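Notebook, Friday, floor-pickup bench

Equipment planning for the next quarter. Mio wants a list she can put prices against by the end of the day, so I am writing down what we talked through this morning with Tarek and Loubna before it gets lost. Money left in the equipment line is 1,067 after the Gravport invoice went through. The second arm is a separate request and does not come out of this.

Main question is whether we keep picking up floor trash with tools made for people or pay for something made to fit the gripper.
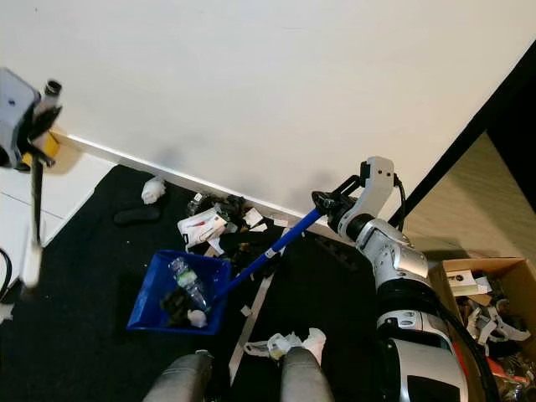 The Mahrous quote for a custom scoop with a quick-change mount came back at more than half of what we have left, and that is for one scoop. Tarek thinks it is worth it. I don't yet. A long-handled dustpan like the blue one costs very little, the gripper can close on the top end of the handle, and the pan takes a water bottle and crumpled paper together. If a handle cracks we buy another one the same day. Loubna's objection is that a slim round pole can turn in the fingers under load, and she wants that tested before we commit either way. Fair. Proposal: buy a few more pans from Plerkstead, same type, and add a set of rubber finger pads. Hold the Mahrous quote until it expires at the end of June.

Related, cables. Arif asked for a proper dress kit for the arm so the cable at the wrist isn't left to hang in a loop. Ulley sells one with clips and a sleeve for 100. Putting it on the list as a definite yes. Arif to confirm the sleeve diameter before we order — last time we guessed and it went back.

Lighting. Shewit brought this up and she is right. The wrist camera loses most of its detail in dark spots close to a surface, and we have been blaming the model for it. A small ring light or a pair of LED strips would be the cheapest fix on the whole list. Needs to run off the tool connector, no extra supply. Shewit has two parts in mind, one at 20 and one at 29. I would get one of each and compare.

View from the wrist at present, with a pale gray surface and a tan one low down and nearly everything over them black:

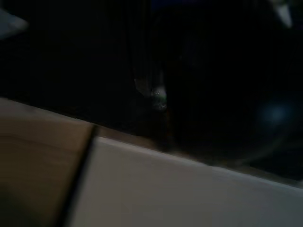

Order list as it stands

Dustpans, long handle, Plerkstead: yes, Mio to get the price for a small batch.
Finger pads, rubber: yes, after Loubna's grip test.
Cable dress kit, Ulley: yes, 100, waiting on Arif.
Wrist lights: yes, one at 20 and one at 29.
Custom scoop, Mahrous: on hold.
Spare gripper fingers: not priced yet. Tarek to ask Gravport if they sell them singly or only as a set.

Still open: whether shipping comes out of this line or the general one. Mio is asking. If it is ours, the finger pads can wait until next quarter.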